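Budgeting for a small robot arm in a home workshop

I put off buying an arm for the better part of two years, mostly because I couldn't work out what the thing would cost me once it was sitting on the bench and doing something. The price on the website is the easy bit. These are the notes I wish I'd had taped to the fridge before I started, and they'll suit anyone with a spare bench, a modest budget and a patient household.

Start with the chore, then go shopping. I did it backwards. I fell for the Cimen arm because it looked terrific, and only then went hunting for something for it to do (my first idea was sorting screws, which was a disaster on paper and would've been worse on the bench). What I really wanted was help with flat stuff - folders, envelopes, the sheets of card I cut for my orders. Flat things are fussy. They lie hard against the table and there's not much edge to grab, so the fingers matter more than the arm does. If I'd written "flat things" at the top of my list on day one I'd have saved myself a lot of late-night reading.

Split your money into two envelopes. Mine are real envelopes, in the drawer with the takeaway menus. One is for the arm itself and the other is for everything that hangs off it: clamps, a decent power board, spare fingertips, cables long enough to reach, and a bit of matting so the base doesn't creep. I put $735 in the second envelope and thought I was being a big spender. It was gone before spring! The cables alone were a shock, and I ended up buying one of them twice after measuring along the bench and forgetting the trip down the back.

Ask about fingertips before you ask about anything else. They're the part that touches the work, so they're the part that gets grubby and worn. Rinaldi quoted me $40 a pair and Zuvar wanted less but made me order 3 pairs at a time, so do the sums for a whole year and don't be dazzled by the single price. Ask whether the tips pull off by hand or need a tiny hex key you'll lose. Ask how wide they open as well, and get that number in writing, measured at the tips. 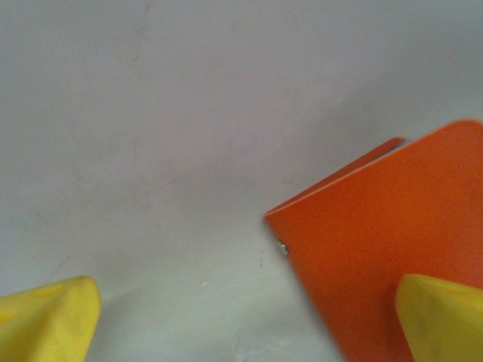
Should I pay extra for a camera at the wrist if I only want to handle folders and paper?

Put it in the budget if your folders won't always be lying in the same spot. If you're happy to build a little corner stop and push every folder up against it, you can skip the camera for the first year and spend the money on spare fingertips and a better clamp.

I went with the camera in the end because I know what I'm like, and I was never going to line things up neatly before breakfast. My friend Ntombi Maluleke went the other way with a bit of timber edging screwed to her bench and she's perfectly happy. Her whole fix cost less than my cable.

Have a good look at the bench before you order. A pale, plain top is lovely to work on when your folders are a strong colour, and miserable when you're handling white envelopes. I keep a big sheet of dark card to lay down for the white jobs - cheapest thing in the whole setup. Check for wobble too. Lean on the bench with both hands and if it shifts, fix the legs first and charge it to envelope two.

Watch out for bits that stick up. Rivets, snaps, elastic loops, those plastic tabs that stand proud of the page... a folder with hardware on it behaves differently from a plain one, and a salesperson will always demo with the plain one. Take your own. I carried a shopping bag of my most annoying stationery into the Arnon showroom and asked them to try the lot. Kevser Yazıcı on the counter there was a very good sport about it, and she also talked me out of the longer arm, which I'd have had to mount in the hallway.

Some smaller things I've scribbled in the margins:

Get the freight cost to your own postcode. Mine was double what I'd guessed.

Ask what happens when the warranty runs out, and whether you can buy a single joint or have to send the whole arm back.

Leave yourself a month with no new purchases after it arrives. You'll want to buy six accessories in the first week and you'll use one of them.

Second-hand is fine for clamps and benches. I wouldn't do it for the power supply.

Write the date you fitted each set of tips on a bit of masking tape and stick it to the base. After a couple of changes you'll know what to set aside for the year, and you can stop guessing.

I'm up to the tape stage now and still arguing with myself over a second bench light. If I cave, it's coming out of envelope two, which I topped up in August.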